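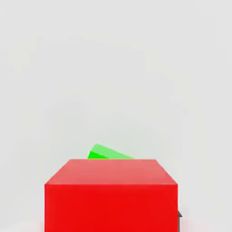 One reader wrote in to ask whether a beginner should buy the whole set of paints or start with a single tube, and that question comes up so often that I finally made this page. I'll keep adding to it as more of you write (last update May 19, 2019).

## So, one tube or the whole set?

Start small! I learned gouache with 3 tubes and a white, and I mixed everything else. A big set is fun to unwrap, but half of mine dried up before I got to it.

## What's the deal with light red and dark red? Do I need both?

You need one red and some patience. For a side in the light I add a bit of white and the tiniest touch of yellow. For a side in shade I use the red almost straight, or cool it with a little blue. Please don't reach for black first – it goes muddy fast.

## Which brand do you use?

Mostly Trovesel, and Zunport for white, as I go through so much of it and the big tubes are cheap. Neither of them pays me, sadly.

## Why does my paint dry a different color?

Gouache does that. Darks tend to dry lighter and lights tend to dry darker, and it drove me nuts my whole first winter. Paint a swatch on scrap paper, wait 15 minutes, then decide. I keep my scraps in an old cookie tin and write the mix on the back in pencil.

## Can I wake up dried paint?

Usually, yes. A few drops of water and a nap (yours, not the paint's) will do it. It won't be as creamy as fresh paint, so I save it for thin washes.

## What paper should I get?

Anything sold for watercolor. I tape down all four sides with Dobos tape and pull it off slowly, at an angle. It still tore my favorite painting last December, so go slower than I did.

## Do you teach classes?

Two a year, in Pliltham, for roughly 5 people at a time. The fall one is full, but email me and I'll put you on the list for the next. Bring an apron and a jar with a lid – the sink is down the hall.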